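3.2 Early corrections in local reports of public building emergencies

Breaking stories about emergencies in public buildings are a wonderful thing to study, because the same event gets written up again and again within hours, and every version leaves a trace. We chose the flooding of the Jetero town hall for this part of the study. A main pipe on the upper floor burst on 13th February, while the council was out of session, and water reached the records room before the supply could be shut off. Three outlets followed it from the first alert: the Trarneck Courier, the Valdovinos Dispatch and the regional news service Plirnow.

We saved every public version of every story the three outlets ran on the flood, which gave us 100 versions in all. A new version was logged whenever the wording of the headline or the body changed, even by a single word. Changes to page layout, advertising and reader comments were left out. Each version was then read by two coders working apart, who marked every factual claim and noted where it was said to come from: an official, a witness, another outlet, or no stated source.

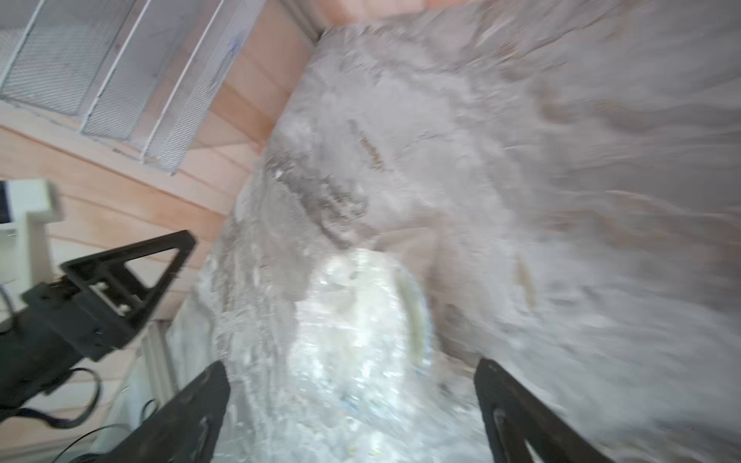
3.3 What changed between versions

The most exciting result is how quickly the claims settled. We had expected a long tail of small fixes stretching over days. Instead, most corrections came early, in the first few versions, and they clustered around the same matters: which rooms had been affected, whether staff had been inside, and whether council meetings would have to move. The cause of the flood, which readers asked about most often in the comments, was handled with real care. All three outlets held back from naming a cause until the town's building office had put out a statement.

The Courier made the boldest early claim, that the whole records room had been lost. It took this from one witness who had been standing across the street. The claim stayed up through 15 versions before it was changed to say that part of the room had been damaged. We were delighted to find that the Courier told readers about the change in a note at the top of the story, with the old wording kept in place beside the new. The Dispatch never ran the claim at all. Plirnow ran it with the words "according to a witness" and later dropped it without a note.

That last pattern, a claim that simply goes away, turned up more often than we had guessed. Of the claims in our set that were later removed, 25 vanished with no message to the reader. Most were minor (a street closing, the time a crew arrived), but a few were things a resident might well have acted on, such as a line saying that permit payments could not be taken until April. Anyone who read only the early version would have had no way to learn that the payment desk had moved to the library and was open as usual.

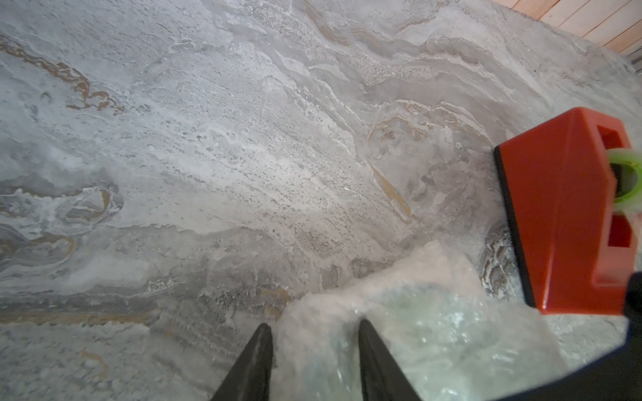
Figure 3. Close view of a veined stone surface with fine dark speckles.

Sourcing also shifted in a way that deserves more study. Early versions leaned on witnesses and on each other; a claim would appear in one outlet, be repeated by a second, and then come back to the first as if it had been confirmed. We call this a borrowed confirmation. It is easy to miss when reading any one story and jumps right out when the versions are lined up by time! Once the building office began to answer calls, official sources took over almost completely, and witness accounts moved to the bottom of the stories or into separate pieces.

We do not read this as a failing of the reporters involved. Small newsrooms have to publish before they can check everything, and many of the early lines were marked as unconfirmed. Still, the way a line is marked matters a great deal. Our coders agreed readily on phrases such as "police said" and far less readily on "as far as we know," which one coder treated as a statement by the outlet and the other as having no stated source. Those cases were talked through and settled one at a time, and the final choice was recorded next to both of the first readings.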